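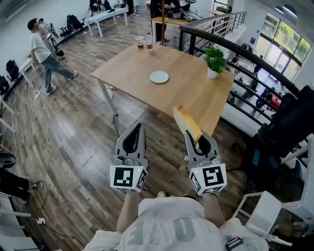 A slice of bread and a plate at the square table on the upper floor.

Handheld grippers: what we are buying for next year

The equipment request for the coming year went in last week. Several people have asked what is in it, so the main points are set out below.

The largest line is for handheld grippers. We have been working with one pair per table, and any fault stops that table for the rest of the day. Mārtiņš Vaher has asked for 2 more pairs, both from Wetel, at a total of 3,410 euros including the marker cubes and a set of spare finger pads. Paulauskas quoted less for the grippers alone, but their price left out the pads and the harnesses, and delivery would have been in the spring. Wetel can deliver in February.

Pads are the part we go through fastest. Food tasks are hard on them, bread especially, as crumbs work in behind the pad and the edge starts to lift. The budget now has a separate line for pads. Until this year they came out of general supplies and we had no clear idea what we were spending. Please write down each pad you replace on the sheet by the parts drawer, with the date and the side.

Harnesses are on the list too. The buckles are fine, but the straps need a shorter size for some of us. Huw Gronow is trying a sample from Sterneo and will report back before we commit to a full order.

Furniture is mostly settled. The square tables stay. We looked at height-adjustable ones and decided the money was better spent on storage and cable covers. The covers cost 121 euros for the whole upper floor and have already been approved. When they arrive we will need an hour with the tables moved aside to fit them, so expect a short break in sessions that day.

Plates, cups, drinks, bread and the rest of the table items remain on the small purchases card. Keep the receipts and hand them to Huw at the end of the month. Plants count as table items.

We have not asked for a robot arm this time. The Umar quote is still open, but it does not include installation or the yearly service, and with those added it would take everything left after the grippers. It can go in as a separate request once the new pairs have been in use for a few months.

We have also set aside about 4,000 euros for repairs and shipping. Anything missing from the list should go to Mārtiņš by email, with a price and a link to the supplier.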